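Home | Projects | Jobs | Notes | Contact

Come write planning software with me at Fultis

I run the planning side at Fultis, which means I own the code that sits between "the cameras think there's a cup over there" and "an arm is on its way to it." Up to now it's been mostly me, and I'd love some company! The job is full time, on site, and open from December 2020 until we find the right person.

Our motion planner is called Baluvari. It takes object poses from Uninard (our perception stack, looked after by the folks across the hall) and works out paths for two arms that share one table and would very much like to be in the same place at the same time. Most of your first few months would go into that sharing problem. 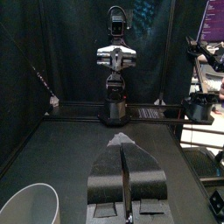
From one gripper, looking across the table at the other arms.

The collision model is where I need the most help. Right now I keep the rails, posts and clamps in a hand-edited file, and every time somebody shifts a bracket I get to edit it again (I'm at revision 457, please save me). I want a tool that checks the model against the camera views and complains loudly when they disagree. You'd design it, you'd name it, and you'd get to delete my file.

Other things on the list:

- Cut replanning time. A new path for both arms takes 21 milliseconds on a good day, and the bad days are what bug me.
- Write a log viewer that people outside the planning team can read without calling me over.
- Get our handling of small, low objects up to where it is for cups.

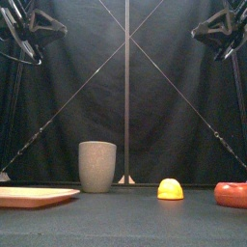 Both grippers up high, with a tray, a cup and two smaller objects on the table.

What I'm hoping for: solid C++ or Python and a willingness to pick up the other one, some geometry you're not scared of, and at least 3 years of building software that other people had to use. Robot experience is great – so is game physics, CNC tooling or anything else where shapes aren't supposed to bump into each other. I came from mapping software myself and still had to look up quaternions last week.

You'd be in our Engelhardt building, with a desk close enough to the table to hear the motors. We're a team of 7, and we review each other's code every day, kindly but thoroughly.

To apply, send a resume and a page on a bug that took you far too long to find. No cover letter needed. I read all of them myself and I'll write back either way.

Comments (3)

pathfinder_b: Is part time possible? I'm finishing a degree until September.
> Reply from the author: Not for this one, sorry, but write to me anyway and we'll talk about next fall.

grommet: Do you simulate first or go straight to the arms?
> Reply from the author: Simulation first, every change. Then slow speed on the table, then full speed.

oldcncguy: Sent you my bug. It was a minus sign.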